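Metal bin for kids' blocks, leave it bare or line it?

Home & Workshop > Storage > Bins and tubs

Heriberto Lozano
posted 29/06/2020

Quick one, typing on my break. Picked up a secondhand metal bin from a place in Stirkdale that was clearing out its stockroom. Open top, sides lean outward. Want to use it for the block corner at our after school room. Kids are five to eight mostly. Blocks are the long skinny kind, solid colors.

Problem 1. The noise. Oh my god the noise. One kid tips a bucket of blocks in and you can hear it in the parking lot.

Problem 2. Inside is scratched up. Was painted white at some point I think, now it's patchy. My co-worker wants to repaint the whole inside. I say the paint is scraped off again by December and then there's flakes in with the blocks. She says bare metal looks dirty. Can't settle it.

Problem 3. There's holes in the bottom. Small round ones, from the factory I guess, for bolting it down or draining or whatever. Edges feel ok but not great. Do I plug them?

Also had the idea of gluing felt on the bottom for the noise. Or a rubber mat. Has anyone done that and did it get gross?

Budget is 100 dollars total and I'd rather not spend it all on a bin lol. Table it goes on is wood, pale, scratches easy, so tell me if I need somthing under it too.

Ó Gríofa

Just buy a plastic tub. We got ours at Grerninis, lid and all. Metal is for tools.

Heriberto Lozano

Thanks but already have the bin, and the last two plastic ones cracked at the corner. Trying to make this one work.

Ó Gríofa

Fair enough. Then put a towel in it.

Muchen Qin

Ok I've done this, three bins now, first one badly. Ran a toy library for a while, 476 items on the shelf list and I swear half of them were blocks. Short version is leave the floor bare, don't repaint, do the noise from underneath. Long version below, sorry if it jumps around, dinner's on.

Paint first. Your co-worker is not wrong that it looks rough. But blocks get dropped and dragged in there all day long. I did my first bin with a can of white enamel, the good stuff, two coats, let it cure the full week. Looked great. Then it got scraped thru at the floor and at the low part of the walls, and I was picking chips out with tweezers. High up on the walls it lasted way better, nothing much hits up there.

And before anybody sands anything. You don't know what that old paint is. Secondhand, out of a stockroom, no label. Get a lead test kit, hardware store has them. If it comes up positive don't sand it, don't scrape it, and don't use it for kids. That comes before all of this. Should have led with that.

Felt: no. Glued felt holds on to crumbs, hair, glitter, and one apple slice I will not discuss. You can't wipe it. The glue let go at the corners and the kids peeled the rest. Towel is better than felt cause at least you can wash it, but the blocks get rolled up in it and then somebody yanks the whole thing out.

Rubber mat inside is ok if you cut it right. Measure the floor, not the top!! The sides lean out so the top is a lot wider. I cut mine to the top measurement, 170 mm too long, had to redo it. Ours smelled for weeks too. In the end I took it out and didn't miss it.

Colors, since you said yours are solid ones. Red and green on dull gray metal is dead easy to see. On my white bin the yellow ones kind of vanished under the ceiling lights. And bare metal does throw a glare if there's a lamp right over it, so look at it from kid height before you pick the spot.

What I'd do, in order:

1. Test the paint, see above. Only keep going if it's clean. Wash with dish soap and warm water, rinse, dry right away so the scratches don't rust.

2. Run a finger (in a glove) around the rim and around every hole. Anything catches, hit it with a fine file. Wipe up the filings with a damp cloth, then do it again. The filings get everywhere.

3. Any flaking edge, push at it with a plastic scraper. What comes off comes off. What stays can stay. A ragged line where the white ends and the gray starts is ugly, fine, but it's not a problem if nothing lifts.

4. Leave the floor bare. Scuffs are ok. Blocks slide on it so kids can push a handful over with one hand and see what they've got. Don't overfill either, one layer with floor showing between the blocks is plenty to play with.

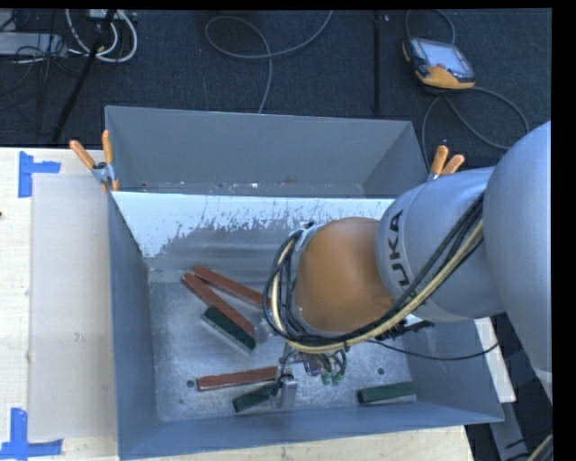
5. Holes. If a fingertip doesn't fit in and the edge is smooth, leave them. They let the dust out and water too when you wash it. If it bugs you get those flat push-in plugs, from underneath if the lip allows. NOT tape, they pick at tape.

6. Noise. Stick-on sound damping sheet on the OUTSIDE of the bottom, the stuff they sell for car doors. One piece in the middle does most of it, you don't need to cover edge to edge. Mine was a brand called Driditz, no idea if they still make it. The ring turns into a thud.

7. Under that, a thin cork or rubber sheet on the table. Saves your wood and stops the bin from walking when they lean on it. Cut it a bit bigger than the bottom of the bin.

8. Teach them to lay the blocks in, or tip the bucket low. Worked on maybe half of mine.

Whole thing should come in way under your budget, the damping sheet is the expensive part. Skip the primer, skip the enamel. If she really wants it pretty, paint the outside. After the paint test!

Heriberto Lozano

This is great thank you. Test kit is on the list for tomorrow. Showed my co-worker and she's picking a color for the outside already. Is the damping sheet ok if the bottom isn't totally flat? Theres a slight bow in the middle

Muchen Qin

Yeah it bends. Warm it with a hair dryer, press from the center out. Clean the metal with alcohol first or it'll peel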